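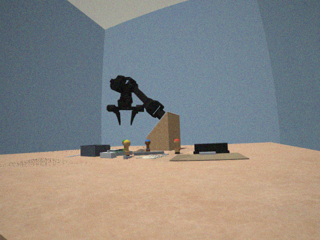

The long way to a kitchen table

When Yufang Kang moved into her second-floor apartment in Clestonitz, she had a bed, two lamps and no place to eat. She ate standing at the counter from February until early summer. Then she spent 440 dollars on a table that did not fit through the door.

The story is common enough that Restby, the secondhand furniture shop on the south side of town, keeps a tape measure on a string by the register. Yuzhen Xia has run the shop for 16 years. Most of the tables that come back to her come back within a week, she says, and most of those were never put together in the buyer's home. They were stuck in a stairwell, or carried up and carried down again.

Kang's table was one of them. The top was a single piece and the turn on her stairs was too tight. Xia took it back and kept a small fee for the second trip.

What Xia tells people now is to measure the stairs before the room. She wants the width at the narrowest point, the height under any light fixture, and the depth of the landing. Legs that unbolt help a great deal. A leaf helps less than people expect, as the table without its leaf is often still too long for a bad corner.

Round or square

Tables at Restby sell in a steady order. Small rectangles go first, then rounds, then anything with a drop leaf. Large tables sit. Families who want to seat six tend to look at them for a month and buy a smaller one with a bench.

Xia doesn't push rounds, though she has one at home. A round table is easier to get past in a narrow room and harder to push against a wall. Renters who move often should buy rectangles, in her view, and save the round one for a place they plan to stay in.

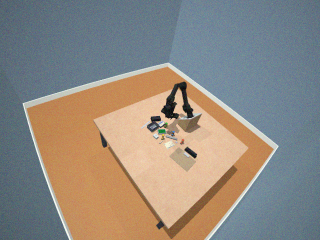 Price is the next thing people get wrong. A solid used table at the shop runs some 350 dollars, and buyers who have looked only at new flat-pack sets find that high. Xia asks them to look underneath before they decide. She checks how each leg meets the top and whether it has been glued back on. Placement matters too. A big rectangular table out in the middle of a simple room, with floor showing on every side, can be reached from anywhere, but it needs a room that can spare the space. In an apartment like Kang's, one long side will end up against the wall, and two of the chairs will live in the bedroom.

Color gets more attention than it deserves. Buyers bring paint chips and hold them to the wood. Xia has sold pale tops to people with pale floors and dark tops to people with dark ones, and few have come back to complain about the match. They come back about wobble. A folded piece of card will fix a floor that isn't level, but a loose joint has to be taken apart, cleaned and glued, and clamped overnight.

The repair work is done in Trumarholm, a half hour's drive north, where Xia rents bench space in an old feed store. She takes a load up when the van is full.

Kang went back to the shop in the fall. She had drawn her stairs on graph paper, with the landing marked in inches. The table she bought was made by Jia, a small maker that has since closed, and its legs came off with one wrench. She and her brother had it upstairs before lunch.

It has a burn mark near one end from a previous owner's pot. Xia offered to sand it out for free, and Kang said to leave it. She keeps the fruit bowl there.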